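From: Eilif Rustad
To: Mekwood Shared Rooms list
Subject: Re: Tabletops and drinking glasses, room 9

Dear members,

Thank you for the responses received in April. I reply below to the message from the Metero office, which raises the points most often put to us.

> The guidance sheet asks that tables be cleared after every booking. Does this include
> writing materials and the clear cups? Our members would also like to know whether
> the green scouring sponges may be used on the wood. One of them believes a
> dull patch on a table at Drurnix was caused by that kind of sponge.
>
> Ó Dálaigh, Metero office

On the first point, cups are to be returned to the pantry at the end of each booking. Clear cups are difficult to see against the light tabletops, particularly from above, and several have been knocked over by persons reaching across for something else. Members are asked to look over the full surface before leaving the room.

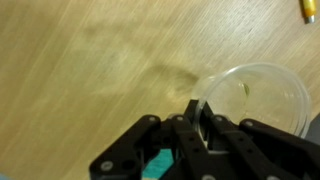 Any liquid left in the bottom of a cup should be poured out in the pantry sink and not into the waste basket. Pencils and pens may remain on the table, provided that they are placed together toward the back.

On the second point, the sponges are supplied for the sink and for cups with dried residue. They are not to be used on the tabletops. The finish was renewed last year at a cost of 3000, and the contractor advised a soft damp cloth only, wiped along the grain. A sponge may be set down on the table for a short time – it should not be left there overnight.

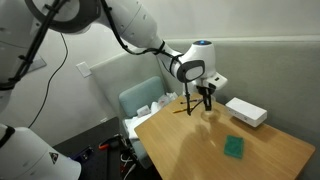

Table with cup, green sponge and writing materials.

Marks already present should be reported to extension 123, with the room number and the position of the mark. Please do not attempt to remove them with polish. Replacement cloths are kept on shelf 2 of the pantry cupboard.

The revised guidance sheet will be sent to this list once the Drurnix office has returned its comments.

Respectfully,

Eilif Rustad
Mekwood Shared Rooms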